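Junport is looking for wiki editors and playtesters

Posted 02/03/2024 by Irja Valtonen

Junport is a small studio in Gretstead. We make Plovell, a turn-based role-playing game for PC, and now we need people who know this kind of game well and like to write down how it works. We have two kinds of places open: one paid part-time editor for the official game wiki, and a group of 21 playtesters for the summoning system.

About the game

In Plovell the party travels with spirits, and each spirit teaches abilities to the character who carries it. The abilities grow when they are used. At the present there are 712 entries in our ability database, counting also the enemy skills and the passive ones. Many of these entries have only one line of text, and some of them were written before the battle system was changed last August, so the numbers in them are old. For example, the healing spell Lantern Rain still says that it heals one ally, but it has healed the whole party for a long time already.

The wiki editor

The editor works 60 hours in a month, from home or in our office, as you prefer. The pay is 1790 euros per month before tax. The contract is for one year and it can be continued.

Your work would be:
- to check every ability page against the current version of the game
- to write the missing descriptions, with the cost, the power, the target and how the ability is learned
- to keep the names the same everywhere (we have three spellings of one summon now)
- to answer to readers who report mistakes on the discussion pages

We hope that you have edited a game wiki before, also a fan wiki is good. You must write clear English, but it does not need to be your first language. It is not mine either. You do not need to know programming. It helps if you can read a simple table of game data, and Kacper Sobczak, who made the battle system, will teach you our format in the first week.

The playtesters

The playtesters receive a test version of the game and play the second chapter, where the first four summons are found. We want to know if the summons are too strong, if their costs feel fair, and if the player understands when a spirit is ready to be called. Muchen Kong is responsible for the test and will send you a form to fill after each boss. The playing takes one or two evenings per boss, depending on how you play.

This is not a paid work, but every playtester gets the full game when it comes out and the name in the credits, if wanted. You must be at least 18 years old and have a computer with Windows. We take both experienced players and people who have never finished a role-playing game, so please do not be shy if you belong to the second group.

Everything in the test version is secret until we publish it. We ask you to sign a short agreement about this.

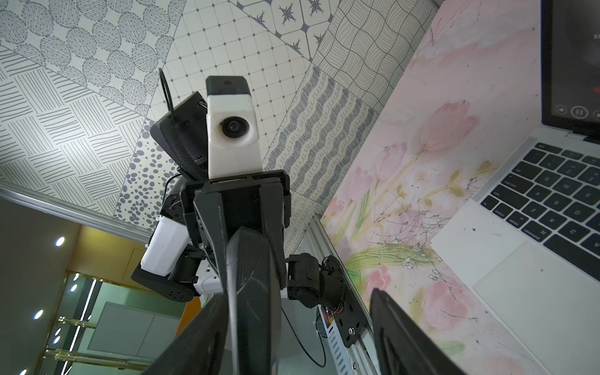 How to apply

For the editor's place, please send us a short letter and two samples of your writing. One of the samples should be a page about an ability, a spell or an item from any game. If it is on a public wiki, a link is enough, but tell us which parts are yours. Eino Riihimäki reads the applications and invites the best candidates to a talk by video call.

For the playtest, write to Muchen and tell which games you have played lately and how many evenings in a week you can use. Please write "Plovell summons" in the subject line.

The contact form is on our front page, under the name Lehtinen, which is the old name of our company and still stands there. We answer to everybody, also when the answer is no. Questions about the contract go to Kalevi Saarinen through the same form.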